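Home Posts Workshop notes Links About

This site uses cookies to remember whether you have already seen this message. OK / Settings

The slow business of showing a robot what to do

Posted August 11, 2025 by Tihomir Zupan

I have been putting off writing this one, partly because I know a few of you work in the field and will send me papers. Please don't send me papers. I read the last lot in June and I'm still tired.

The claim I keep hearing is that robots no longer need to be programmed. You show them. A person steers the arms through a job, the movements get recorded along with what the cameras saw, and after enough repeats a learning program picks up the knack. A chap from Sekow told me over lunch that it was "just like teaching an apprentice". I have taught apprentices. I'd like to know which ones he had in mind, as mine could usually tell me what they hadn't understood.

Still, I went over to Fledau to look, and I'm glad I did, if only to be annoyed about the right things. The job being shown was handling a white stand with poles fixed into a broad base. It is the sort of thing you or I would do with one hand on the upright and the other underneath, while talking about something else.
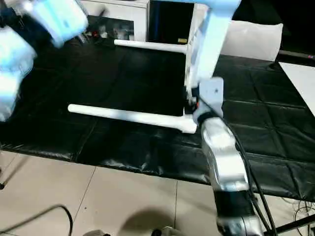 One arm has the column. The other is on the move.

What strikes you first is how little of the work goes through the operator's fingers. When I hold a pole and turn it, I feel the weight shift well before I see it. The setup I watched sent nothing back. The person steering had to judge everything by eye, and so slowed right down near any contact, then sped up again in the open. All of that goes into the recording. If the machine copies what it's given, it will copy the hesitation too, and somebody will later describe it as "cautious behaviour".

I asked how many demonstrations they wanted for this one job. The answer was 245. They had 60. I asked what happened if the stand was swapped for a slightly different one and got a long answer with the word "generalise" in it several times. I'd have been happier with "we don't know yet", and to be fair to the younger of the two people I spoke to, that was more or less what she said once we were standing by the kettle.

Two arms make it harder, naturally. People who haven't tried it think a second arm halves the trouble. It adds the question of who is holding and who is moving, and that changes several times during a job this size. You can see why they want both of them in close at the foot of the pole, where the awkward bit is, but there is not much room for two grippers down there and each one is a good deal fatter than a hand. 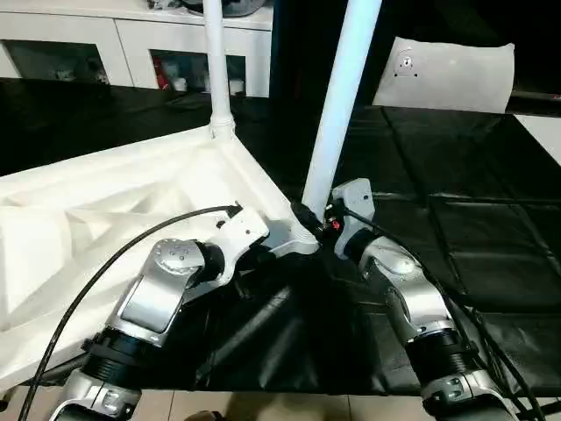 What counts as a good go?

My real grumble is with the sorting. After each attempt somebody decides whether it is kept or thrown out. At Fledau this was done by the same person who had just done the steering, and I don't blame them, there were only two of them there that day. But I wouldn't let a joiner sign off his own joints. A go that was clumsy but got there was kept. A go that was smooth but got stuck at the end was thrown away, and I suspect there was more to learn from that one.

There is also the matter of the operator having a style. You could tell the two of them apart without looking up. One came at everything from the side and the other from straight on. Mix those together and what does the machine take from it? Somewhere in between, I was told. In between is a fine place for the price of a sofa and a poor one for a gripper that has to go to the left or the right of something.

They use a bit of software called Somboon to play the attempts back, and I'll admit this was the part I enjoyed. You can watch the whole thing again from the small camera down by the gripper, and the job looks completely different from there. Everything is enormous and you have no idea where the rest of the room has gone.

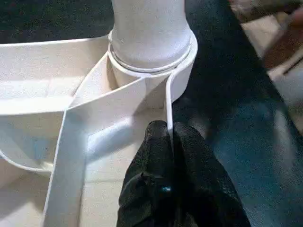
I spent nine years fitting shop displays before I ever wrote a word on this site, and most of that time was spent learning where not to grab. Thick parts look after themselves. It's the thin ones that catch you out, and when I see two black fingertips closed in on a narrow upright wall like the one beneath that collar, my own hand wants to move to something sturdier. Maybe that wall is tougher than it looks. I didn't get to touch it. But an old hand would have had a reason for choosing that spot, and the reason is exactly what the recording leaves out. It keeps where the fingers went. Why they went there stays with the person at the controls, who goes home at five.

I know the reply, because I've had it already: with enough examples the reasons come out by themselves. Perhaps they do. I was told the first version trained on this job would be running in 7 weeks, and I've asked to come back and see it. I said I'd bring my own stand. They laughed, but they haven't written back about that part.

My brother-in-law thinks I'm suffering from Flundenness, his word for the mood that comes over a man who has been made to admire something before lunch. He may have a point. I'd still like to see it done with my stand.

Share this post 2 shares 7 comments

Get new posts by email. Unsubscribe whenever you like.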